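Storing and Keeping Old Newspapers at Home

Updated October 10, 2022

Newsprint is made to be read once. It contains ground wood pulp, which still holds most of the lignin from the tree, and lignin turns yellow and then brown when exposed to light and air. The paper becomes acidic as it ages, and the fibres shorten until a fold will crack when opened. The process cannot be reversed at home. It can be slowed a good deal with cheap materials and a sensible choice of cupboard.

These tips cover local weeklies, single front pages, and cuttings such as birth notices and match reports. Bound volumes are a job for a bookbinder.

Choosing where to keep them

Lofts and garages are the worst places in most houses. Both swing between hot and cold over the year, and the damp follows the temperature. The bottom of a wardrobe on an inside wall is better. Under a spare bed is acceptable if the floor is dry and the box has a lid.

Keep the box off concrete. Two battens underneath will do. Do not stand it against a radiator or a hot water pipe, or below a tank.

A small dial hygrometer in the cupboard is useful. If it stays above 60 per cent for more than a week or two, move the box.

Before you put anything away

Wash and dry your hands. Gloves are not needed for newsprint and make it easier to tear a corner.

Clear a table larger than the open sheet. A broadsheet needs more room than people expect, and a page hanging over the side will tear along the centre fold under its own weight.

Remove paper clips, rubber bands and pins. Staples in the spine of a tabloid supplement should be lifted from the back with a thin blunt blade, never pulled with a staple remover. Brush loose dirt away from the middle of the sheet towards the outside, using a wide soft brush. A clean make-up brush is good enough.

Leave sticky tape where it is if it is still holding. Tape that has gone brown and dry often drops off by itself, and the stain it leaves is permanent.

Flattening folded pages

Open the paper slowly. If it resists, stop and leave it part open overnight in a room with ordinary humidity. Do not use steam or an iron.

Once it is open, put the sheet between two pieces of plain white blotting paper and lay a board on top. Any flat board will serve if it is bigger than the page. Add weight evenly, using several books spread out in preference to one heavy object in the centre. Leave it for 3 days and check it. Very old folds may need a second spell. 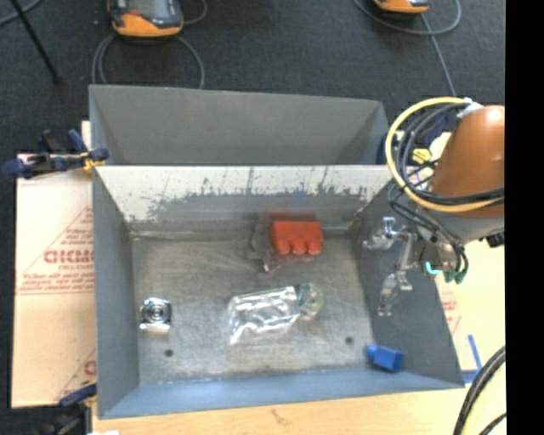 Keep the sheets in date order as they come out from under the board. Write the date and title on the folder in soft pencil, HB or 2B. Ballpoint presses through to the page below and felt tip bleeds.

Boxes, folders and sleeves

Buy boxes described as acid-free and lignin-free. "Archive style" on a label means nothing. I use the Clesard flat box with the drop front, which takes a tabloid unfolded and a broadsheet folded once. The drop front lets a sheet slide out flat. The Ngata box is a little cheaper and just as sound, but the lid is tight and the lower tray has to be held while you lift it.

For single pages, use polyester sleeves open on two sides. Avoid PVC, which has a strong smell when new and will lift ink. Pidach sleeves come in a broadsheet size and are stiff enough to carry one-handed. Put a sheet of buffered tissue behind the page in each sleeve and change it when it discolours.

Do not fill a box to the top. Mine hold 23 folders with a finger's width to spare, and that is the limit. Too few is also a fault, as the contents slide and the corners curl. Pack any gap with crumpled acid-free tissue.

Never store newsprint in contact with photographs, certificates or letters. The acid migrates and leaves a brown shadow in the shape of the cutting.

Cuttings

Note the title, date and page number before you cut. A cutting with no date is very hard to place later, even with the help of a library. Use long scissors or a metal rule and a fresh blade, and leave a margin.

Glue ruins cuttings. If you want an album, use paper photo corners on acid-free pages.

Making a copy

A copy on good paper will outlast the original. Photocopy or scan it as soon as it comes into the house, and keep the original in the dark. For scans, 300 dpi is enough for text. Use 600 for photographs, where the dots of the printing show up as a pattern at lower settings.

Put a black sheet behind the page when scanning. It stops the print on the reverse from showing through.

I number every scan and write the same number on the folder. My run of the Bunness weekly stands at 607 issues, and without the numbers I could not find anything in it.

Checking

Open each box once a year. I do mine in October, before the heating goes on. Look for silverfish, rust marks from a missed staple, and any musty smell. Mould is grey or green and furry. Seal the affected issue in a polythene bag, take it outside, and do not brush it indoors.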